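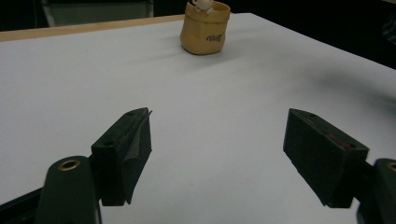 Open day at Holtero: I got to hold the gripper

13 Jul 2018

I finally made it out to the Holtero open day, and I had way more fun than I expected to. I'd signed up mostly for the free lunch (good sandwiches, by the way), but I ended up staying until they started stacking the chairs.

The part everyone was talking about was the hand-held gripper. It's two chunky dark green fingers on a tool you carry yourself, with a camera looking down over them, so you do the job with your own arm and the recording goes off to teach a robot arm later on. Leonie Costigan ran the table and she was very patient with us. When I got there the job was a little mustard-yellow pouch with a small white thing poking out of the top, sitting way out on a big white table. Simple, right? Well, you try it! You're used to your own thumb doing half the thinking for you, and suddenly you have two stiff fingers and you're coming in from the wrong side.

I asked Leonie why the pads inside the fingers don't match – one is a pale gray-green and the other is reddish brown – and then a school group came in and I never got my answer. If anyone from Holtero reads this, please write in.

Nanna Lauritsen gave the talk after lunch. She said the team has saved 3563 recordings so far, and 2495 of those were good enough to use. The rest get thrown out, mostly for going too fast, and I'm pretty sure mine will be joining them. She wants visitors to add to the pile at every open day from now on, and I like that idea a lot.

Next door they had the arm itself, which they call Duvell. It had a 5-minute slot every half hour and the line for it went back to the coffee stand, so I only caught the end of one run. A kid in front of me clapped the whole time.

Holtero counted 1070 people through the door, a lot more than last year. The next open day is in December, and Nanna told us there'll be a second gripper table so the wait should be shorter. Sign-up is free but you do need to book a slot for the hands-on part – I'd go early, before the lunch crowd. Parking is behind the building.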